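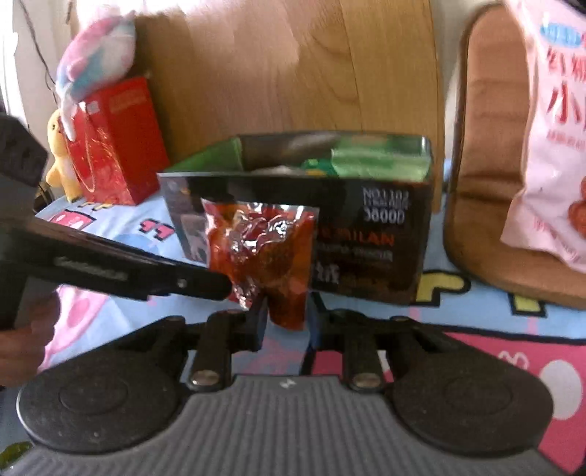 Dagim Araya wrote:
> Has anyone seen the July trawl numbers for the Palstead grounds? I heard 126 stations but my copy of the table stops at 41, and the whiting column is blank all the way down. Also, are we still lumping the small flathead in with the big ones?

Hi Dagim and all,

Yep, you've got the old table! Ivone sent a new one round after the boat got in (check your junk folder, mine went there). All 126 are in it and the whiting's filled in, though I'd go easy on the deeper tows, as the net tore on a couple and we haven't agreed what to do with those yet.

Flathead are split by length now, thank goodness. I've been grumbling about that for years, as my neighbours at the harbour can tell you. I'm still typing up the otolith readings, 900 done and my eyes are killing me, so please don't ask for ages before next week.

Cheers,
Luana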